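Bottles, bottles, bottles

I'm back with your recycling corner, and July has been thirsty work! Duygu Işık asked me whether caps stay on or come off. On, please (the Brundness depot takes them that way now), and give each bottle a quick rinse first. Labels can stay too, so put down the fingernail scissors. I like to spread everything out on a table before it goes in the green bin, water bottles and soda together.

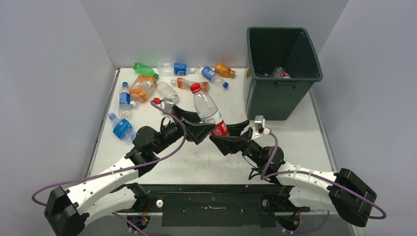 To squash or not to squash?

Ekrem Kırmızıgül is a stomper. I'm not, but a big fat bottle does hog the bin, so go ahead and flatten those if you've got the energy. Small ones can go in as they are. Pickup is at 4 from the Vulard gate, and I'm usually there 15 minutes early with spare bags, so come say hi!

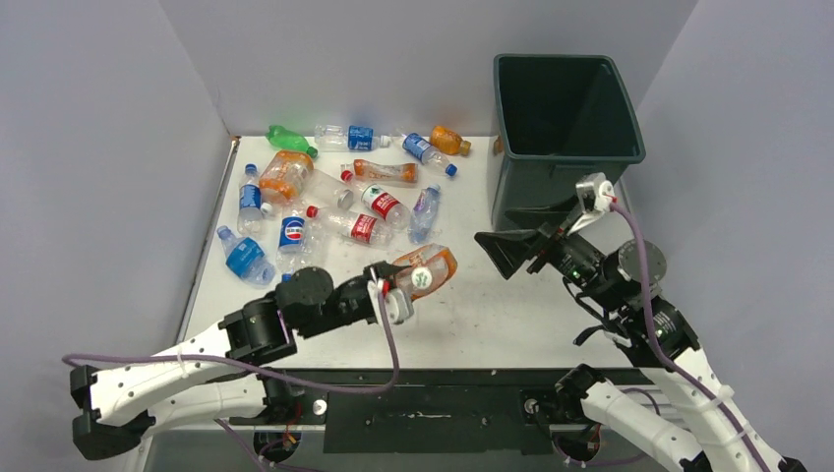

Plenty of blue labels, and a little orange one up at the back.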